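阅读时间:约 4 分钟
打印本页 | 通过电子邮件发送

夹持工位的作业规范应当写到台面为止

菲洛梅娜·拉弗蒂(Philomena Rafferty)

现行的机器人工位规范,大部分篇幅用在机器人本体上:限速、限力、急停回路、围栏间距。这些条款成熟,检查起来也方便。台面、料盘和待抓零件通常只占半页,措辞多为“保持整洁”“摆放合理”。我参与修订 Lurska 内部作业规范第 4 版时,曾主张把这半页扩成独立一章,意见只被采纳了一部分。以下是我的理由。

“保持整洁”无法检验。两名检查员面对同一张工作台,可以给出相反的结论,而且都不算违规。可检验的写法应当规定对象、状态和判定方法。例如:作业区垫面在开工前目视检查,垫面上不得有可被夹入指尖的碎屑;污渍如不影响识别,可以保留,但须登记位置。碎屑和污渍必须分成两条。碎屑影响夹持,污渍主要影响视觉,处理办法也不同,合并为“清洁度”以后,执行者往往只擦污渍。

零件摆放也是如此。小型金属件成组放置时,组与组之间应留出不小于指尖张开宽度的间隙。这个数值随末端执行器而变,规范中应写计算方法,具体毫米数放进工位卡。我见过把毫米数直接写进正文的版本,换一次夹爪,整份文件就要重新会签。

垫布的固定方式更少有人写。布面起皱会改变零件的倾角和视觉系统测得的高度,固定点应列入点检表。使用长尾夹并无不可,但夹子本身是金属件,手柄竖起时高出台面,应当作为障碍物登记进工位模型。

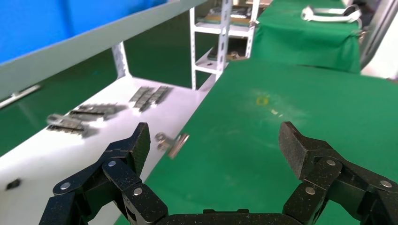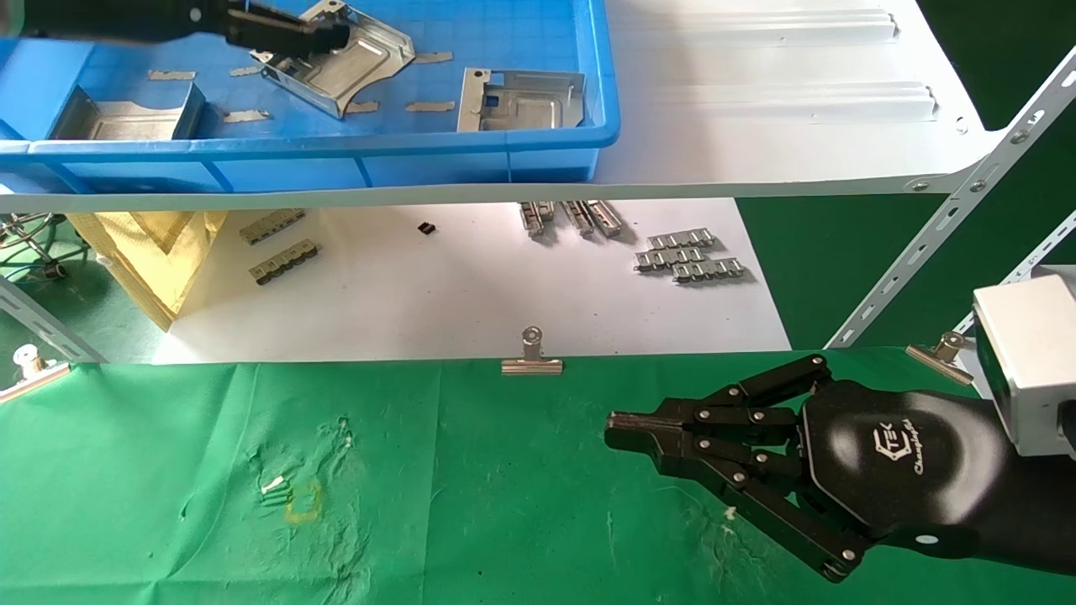 绿色作业面与相邻白色台面上的小型金属件。第二幅中,蓝色料盘内的弯曲支架正由黑色夹爪夹住上缘。

料盘内混放是争议最大的一条。修订组的普雷舍斯·伦包(Precious Lumbao)认为,钣金件与小片件同盘应当一律禁止。我不同意。一律禁止的条款在小批量工位上执行不下去,结果是工位照旧混放,记录上填“已分盘”。较可行的写法是允许混放,附加两个条件:其一,大件提起的路径上不得压住小件;其二,大件提起后须重新识别盘内小件的位置,不得沿用提起前的坐标。第二个条件会增加节拍时间,这个代价应当在规范里明说,由工艺部门决定是否接受。

记录数据支持这一判断。Majimbun 试验工位在 7 月共完成 3,824 次夹持,登记异常 104 次。逐条复核以后,可归因于控制程序或本体的有 19 次,其余集中在摆放、垫面和料盘状态。单个工位的数据不宜外推,异常的归类也带有复核人的判断,莱奥诺拉·巴卢约特(Leonora Baluyot)对其中几条的归类就有保留意见。但即便把有争议的条目全部划给控制程序,主次关系也不会改变。

反对意见主要有两种。一种认为,视觉和力控能力在提高,台面条款很快会过时。能力提高之后,条款可以放宽,放宽的前提是原先有条款、有数值、有偏差记录。没有基线,就无从说明新系统究竟容忍了什么。另一种意见来自 Dolura 的西克斯滕·厄贝里(Sixten Öberg),他担心点检项目过多,操作员会流于打勾。这个担心成立。我的建议是每班点检不超过一页,凡不能在原位用目视或塞规判定的项目,移入周检。

多末端共用一处作业面的工位,还需补一条。现有文本默认一次只有一个执行器进入料盘,对其他执行器的停放位置没有要求。停放位应标在工位图上,并与取料路径分开核对。多指手与两指夹爪的外廓差别较大,不能共用一份包络数据。多指手应按各指最大伸展状态取包络,不按收拢状态。

第 4 版最终收入了间隙计算方法和垫面检查,混放条款留待下一次修订,停放位只作为资料性附录。资料性附录在审核中没有约束力,Kinano 现场的审核员已经就此提过问题。我仍然主张将其移入正文,草案文本已提交修订组。

联系我们 | 版权所有 © Lurska | 返回顶部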